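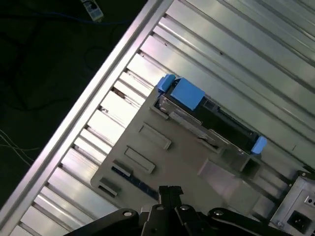
# 드라이브 트레이 및 캐디 관리 기록

Lindach 기록보존센터 저장장치관리실이 보유한 3.5인치 하드 디스크 드라이브와 부속 캐디, 트레이의 상태 및 교체 이력을 수록한 자료이다. 열람 대상은 관리실 직원, 센터 내 전산 담당자, 그리고 Tello 분관의 인수 담당자이다. 저장 매체에 기록된 콘텐츠의 목록은 별도 저장소에서 관리하며 여기에는 포함하지 않는다.

## 1. 개요

| 항목 | 내용 |
|---|---|
| 자료명 | 드라이브 트레이 및 캐디 관리 기록 |
| 작성 부서 | Lindach 기록보존센터 저장장치관리실 |
| 책임자 | Yolanda Lozano |
| 기록 담당 | Fredy Cáceres, Levente Orbán |
| 수록 건수 | 400건 |
| 갱신 주기 | 매년 5월과 11월 |
| 파일 형식 | CSV(UTF-8), 부속 문서는 Markdown |

수록 건수는 드라이브 수량이 아닌 작업 건수를 기준으로 한다. 동일한 드라이브를 분리한 뒤 같은 자리에 다시 장착한 경우, 분리와 장착을 각각 한 건으로 기록한다.

## 2. 디렉터리 구성

```
/records
 drives.csv
 caddies.csv
 trays.csv
 work_log.csv
/docs
 labeling.md
 storage_room.md
/archive
 bandholm_import/
```

`bandholm_import`에는 Bandholm 창고에서 이관된 구 대장이 원문 그대로 보존되어 있다. 해당 대장은 열 순서가 현행 양식과 다르므로 `work_log.csv`와 병합하여 집계하지 않도록 한다.

## 3. 주요 필드

- `drive_id`: 관리실이 부여한 드라이브 고유 번호. 제조사 일련번호와 별개이다.
- `serial_label`: 제품 라벨에서 옮겨 적은 일련번호. 판독이 불가능한 문자는 물음표로 표기한다.
- `caddy_id`: 캐디 고유 번호. 드라이브와 캐디의 조합은 바뀔 수 있으므로 작업 시점마다 새로 기입한다.
- `caddy_color`: 캐디 색상. 현행 분류값은 `blue`, `grey`, `none`이다.
- `tray_pos`: 트레이 내 위치.
- `action`: `remove`, `insert`, `inspect` 중 하나.
- `condition`: 작업 직후의 외관 상태. 판정 기준은 제4항에 따른다.
- `operator`: 작업자 성명의 머리글자.
- `remark`: 자유 기술란. 공란을 허용한다.

`condition`이 비어 있는 행은 27건이며, 모두 구 양식에서 옮겨 온 기록이다. 사후에 추정하여 채우지 않는다.

## 4. 외관 상태 판정 기준

**정상(A)**: 케이스에 변형이 없고 라벨의 문자와 바코드를 모두 판독할 수 있으며, 캐디의 돌출부가 온전한 상태.

**경미(B)**: 케이스에 표면 긁힘이 있거나 라벨 가장자리가 들뜬 상태. 계속 사용할 수 있으나 다음 점검 시 우선 확인한다.

**교체 필요(C)**: 캐디 돌출부의 균열 또는 파손, 나사 구멍의 마모, 커넥터 변형 중 하나라도 확인된 상태. 해당 캐디는 즉시 사용을 중지하고 회수함에 넣는다.

판정은 직원 2명이 각각 수행한다. 의견이 갈리는 경우 낮은 등급을 기입하고, 그 사유를 `remark`에 남긴다.

## 5. 분리 및 장착 절차

1. 작업 전 `drives.csv`에서 대상 드라이브의 고유 번호와 위치를 확인한다.
2. 정전기 방지 손목띠를 착용하고 접지 상태를 점검한다.
3. 전원이 차단되었는지 확인하고, 디스크 회전이 완전히 멈출 때까지 대기한다.
4. 캐디를 잡고 드라이브를 수평으로 빼낸다. 커넥터 쪽에 손이 닿지 않도록 한다.
5. 분리한 드라이브는 정전기 방지 매트 위에 라벨이 위로 향하게 놓는다.
6. 재장착 시 캐디의 방향을 확인한 다음 고정 위치까지 천천히 밀어 넣는다. 저항이 느껴지면 다시 빼내어 방향과 이물질 유무를 확인한다.
7. 작업이 끝나면 자리를 뜨기 전에 `work_log.csv`에 기입한다.

보관용 선반에는 드라이브를 겹쳐 쌓지 않는다. 장기 보관품은 캐디에서 분리하여 Sarkley 보관함에 넣고, 캐디는 색상별로 따로 보관한다.
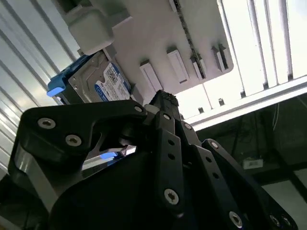

**캐디가 파손된 드라이브도 계속 사용할 수 있는가?**

드라이브 자체에 이상이 없으면 동일 규격의 캐디로 옮겨 사용할 수 있다. 이 경우 `drive_id`는 유지하고 `caddy_id`만 새 번호로 변경하며, 파손된 캐디의 번호는 다른 캐디에 재부여하지 않는다. 캐디를 옮기는 동안 케이스 상판을 누르지 않도록 주의하고, 교체가 끝난 뒤 외관 상태를 다시 판정하여 `inspect` 작업으로 기록한다.

## 6. 알려진 제한 사항

- Bandholm 이관분의 일부는 제조사 일련번호만 있고 관리실 고유 번호가 없다. 대조 작업은 Teófilo Paucar가 맡고 있다.
- `caddy_color`는 육안 판별 결과이다. 조명에 따라 `blue`와 `grey`가 혼동된 사례가 6건 확인되어 정정하였으며, 정정 전 값은 `remark`에 남겨 두었다.
- 드라이브 내부의 건강 상태 정보는 수집하지 않는다. 외관 등급 A가 저장 매체로서의 정상 동작을 보증하지는 않는다.
- 트레이 위치 표기는 선반 개편 이전과 이후가 서로 다르다. 변환표는 `docs/storage_room.md`에 수록되어 있다.

## 7. 이용 조건

센터 내부 업무와 분관 간 인수인계에 한하여 이용할 수 있다. 제조사 일련번호가 포함된 `serial_label` 열은 외부 제공 시 삭제하여야 하며, 통계표 형태로 제공하는 경우에도 책임자의 승인을 받아야 한다.

## 8. 정정 요청

기록의 오류를 발견한 경우 파일을 직접 수정하지 말고 저장소의 정정 요청 양식을 제출한다. 양식에는 행 번호, 현재 값, 제안 값, 확인 방법을 기입한다. 접수된 요청은 Yeison Puma가 현물과 대조한 후 반영하며, 현물을 확인할 수 없는 항목은 다음 정기 갱신까지 보류한다.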